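Support > Manuals > Dutska Intake > Part 2: Site Set-up
Search this manual Enter keyword Go

Setting Up a Temporary Registration Desk

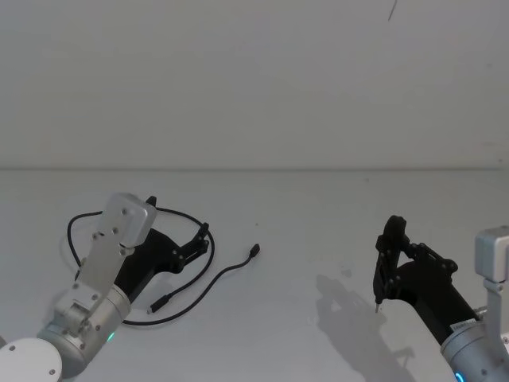 Issue 9, page 42

This section covers the set-up of a Dutska registration desk at a temporary site, such as a school hall or ferry terminal, where people applying for protection or for a residence permit are recorded for the first time. Permanent offices are covered in Part 1. The steps assume that the site has been approved by the regional office and that a site code has been issued.

Set-up must be carried out by a person holding the Site Lead role. Desk officers can sign in and record applicants but cannot change site settings.

Before you start

Have the following ready:

- the site code and the activation letter from the regional office
- one desk terminal, one fingerprint reader and one document scanner for each desk
- one label printer for the site
- printed information sheets in each language expected at the site
- the interpreter contact list for the current month

CAUTION: Do not connect a terminal that was last used at another site until its local records have been uploaded and cleared. Unsent records will be filed under the new site code and must then be moved one at a time by the regional office.

2.1 Activating the site

1. Switch on the first terminal and wait for the sign-in screen.
2. Sign in with your Site Lead account.
3. Open Settings, then Site, then Activate.
4. Enter the site code exactly as printed in the letter. Letters must be in capitals.
5. Select the region. For sites run from the Tadedholm office, select Coastal. For sites run from Zuvonmont, select Inland.
6. Check the site address shown on the screen. If it is wrong, press Cancel and contact the regional office. The address is printed on every applicant's receipt and cannot be corrected after activation.
7. Press Confirm. The status line changes from Pending to Active.

NOTE: Activation can take several minutes on a mobile connection. Leave the terminal on. Pressing Confirm a second time creates a duplicate request.

2.2 Adding desks

1. On the first terminal, open Settings, then Desks.
2. Press Add Desk and enter a desk name. Use the same name that appears on the sign at the desk.
3. Choose the desk type:
 Adult: applicants aged 18 or over
 Family: adults applying together with children
 Minor: children without a parent or guardian
4. Connect the fingerprint reader and press Test. Place one finger flat on the glass until the tone sounds.
5. Connect the document scanner and scan the test card supplied with it. All four corners of the card must appear on the screen.
6. Press Save.
7. Repeat for each desk.

CAUTION: A desk set to Minor will not open a record until a named representative has been entered. Do not change the desk type to get past this screen. Records opened at an Adult desk for a child are rejected at upload, and the registration date may be lost.

2.3 Setting the number range

Each site is given a block of 500 file numbers. The block is shared among all desks.

1. Open Settings, then Numbering.
2. Press Request Block. The first and last numbers are displayed.
3. Write both numbers in the site log.
4. Turn on Low Block Warning. When the warning appears, request the next block before the end of the shift.

If the site loses its connection, desks continue to use the current block. Once the block is used up, no new records can be opened until the connection returns. Applicants waiting at that point must be given a paper attendance slip (form Jin) showing the date and time they presented themselves. Enter that date, and not the date of typing, when the record is opened later.

2.4 Languages and interpreters

1. Open Settings, then Languages.
2. Mark each language for which an information sheet is held at the site.
3. For each marked language, enter at least one interpreter from the contact list.
4. Set the contact method to Phone or On Site.
5. Press Save.

The language chosen by the applicant is stored with the file and carried forward to the interview notice. Ask the applicant directly. Do not fill in this field from the country of nationality.

NOTE: If an applicant asks for an interpreter of the same sex, tick the box marked Preference. The box does not block registration if no such interpreter is available, but the request is passed on to the interview office.

2.5 Opening check

Carry out this check before the first applicant is called.

1. Open a test record at each desk, using the surname TEST.
2. Print a receipt. Confirm that the site address, desk name and time are correct.
3. Scan the barcode on the receipt at a different desk. The same record should open.
4. Delete the test records. Deleted test numbers are not reused.
5. Sign the site log.

2.6 Error messages

Error 975: Site code not recognized. The code has expired or was typed with a space. Retype it. If the message returns, ask for a new letter.

Error 42: Reader not ready. Unplug the fingerprint reader, wait for the light to go out, and plug it in again. Repeat the test in 2.2, step 4.

Duplicate applicant. The fingerprints match a record already held. Do not open a second file and do not tell the applicant that the claim is refused. Press Refer. The record goes to the regional office for review and a receipt is printed as usual.

Upload paused. The terminal will try again by itself. If the message is still shown at close of shift, follow section 2.9, Manual Transfer.

Questions about site codes go to Kohei Hattori, Tadedholm regional office. Questions about number blocks and referred records go to Belmiro Prata, Zuvonmont regional office. Have the site code at hand when calling.

Continue to 2.7, Closing the Site at End of Shift.

Shares 9 Comments 0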